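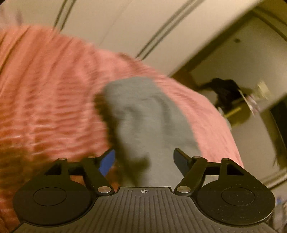

Beturell Ribbed Plush Bedspread in Pink: My Review After Two Months

Last updated: April 2024

I bought this bedspread in February, when my bedroom was freezing and my old quilt had a hole in it big enough to put a foot through. I know this because I kept putting my foot through it. I'd been looking at the Beturell for ages (it kept popping up while I was shopping for curtains, naturally) and it had 3,235 ratings, most of them good, so I finally caved and got the queen in pink. $189, which is more than I have ever spent on bedding in my life!

The first thing to know is that it's SOFT. Like, sit-down-to-put-your-socks-on-and-stay-there soft. The top is a short plush in raised stripes, with thin stitched channels running between them, and the back is a plain smooth polyester that I don't have strong feelings about. I was worried the stripes would feel lumpy to sit on, sort of like a pool float, and they don't at all. You notice them with your hand and then you forget them.

The color

Pink is a risk, I get it. I went back and forth between this and the oatmeal one for a week. Mine came a little deeper than it looked on my phone but still a grown-up pink, and the pile has a shine that changes depending on which way you've brushed it. If you're the kind of person who wants a bed to look perfectly smooth all day, that's going to drive you up the wall, because every place you've sat or leaned shows up as a lighter or darker patch. I run my hand over it in the morning and call it good.

How warm is it

Very. I slept under it with just a sheet through the rest of the winter and only added a blanket once. Now that the nights are getting milder I'm kicking it down to the foot of the bed by 2 a.m., so I'll probably swap it out for the summer. My sister-in-law has the Fenier waffle coverlet and hers is much better for hot sleepers, but it also feels like a dish towel (sorry), so pick your battle.

Using it as a laundry table
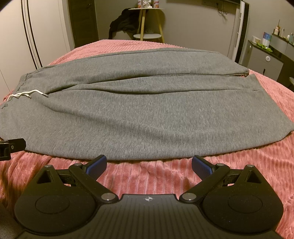
My bed is where all the folding happens, and I'd guess that's true for plenty of people who live in apartments without a spare inch of counter. So this mattered to me more than thread count or whatever. Good news first: plush grips. Sweatpants used to slither off my old quilt while I was trying to match up the legs, and on this they stay where I put them. My heather-gray pair is the best test I've got, with that puckered waistband that never wants to lie flat and a white drawstring that curls off in its own direction, and I can spread them out sideways across the bed, smooth the legs, and fold without chasing anything. T-shirts are the same. Fitted sheets are still fitted sheets, no bedspread is going to help me there.

The not so good news is lint. This thing shed for the first few weeks, and dark clothes picked up little pink hairs. Gray hides it pretty well, black leggings really don't. I washed the bedspread twice and after the second wash it was down to almost nothing, but I'd tell you to wash it before it ever touches your bed. I wish I had! There was a Sunday-best black sweater involved and I'm still finding fuzz on it.

Washing and drying

It fits in my regular washer, barely. Cold, gentle, a small amount of detergent, no softener. The tag says tumble dry low and that took forever, two full cycles plus a few hours draped over the shower rod. It came out just as fluffy as before, maybe fluffier, and none of the stitching in the channels has popped so far. One corner of the hem had a loose thread right out of the bag, which I snipped, and it hasn't gone any further.

It's a heavy item when wet. The listing says over 400 grams per square meter and I believe it, my arms certainly did.

What I looked at before this one

I almost went with the Nidis channel throw, which is cheaper and comes in a green I really loved, but the biggest size only just covers the top of a queen and I like some overhang. The Chmielewska quilt was the other one on my list. Gorgeous, but flat cotton, and I wanted fuzzy. If you hate static you may want to go that way, because the Beturell does zap me now and then when I'm wearing fleece.

Stuff I'd change

I'd like a size between queen and king. I'd like it to come with at least one matching pillow sham for that price (they're sold separately, and of course they're out of stock in pink). And the storage bag it ships in is flimsy, the zipper split on me the first time I tried to stuff the bedspread back in.

Four stars from me. I'd drop it to three and a half if you wear a lot of black and don't want to deal with that first month of fuzz. If the shams come back in stock I'll order two and add a note on whether the pinks match.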